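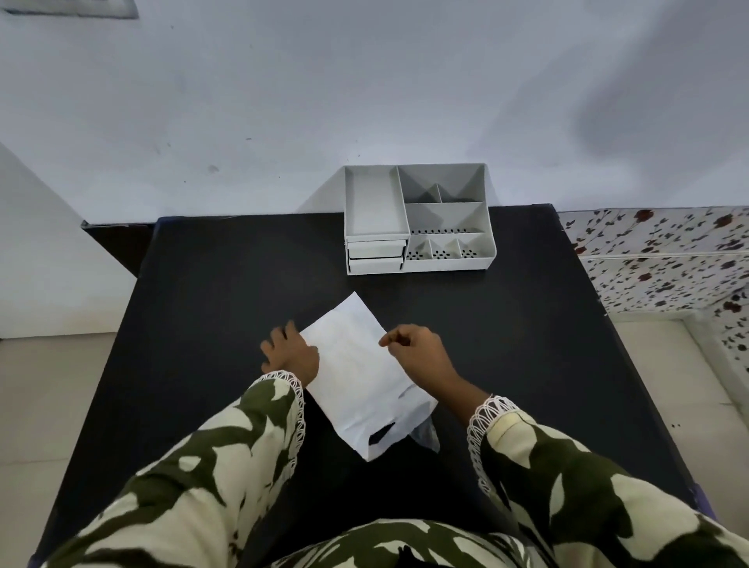

Working on a white paper envelope at the black table.

Home | Projects | News | Join Us

Student Projects: Robotics

Coten club enters the Jultside challenge in March

Hi from the Coten robotics club! We're so happy to announce that our project, Tsolakis, is in (yes, really!) for the student round at Jultside. We want to teach a robot to pack and unpack small stuff with two hands, and envelopes are our first big test. 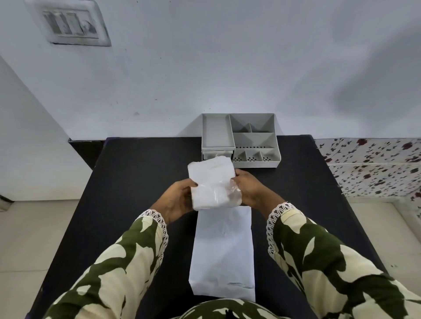 Page last changed: March, 4:10 p.m.

Paper and clear plastic are tricky because they crinkle and bend every which way, so we're going for 1,000 tries by hand before the robot gets 500 of its own. Inix is lending us desk space, and I still can't get over that! New members are welcome, no coding needed. Write to the club desk at Coten and we'll save you a chair.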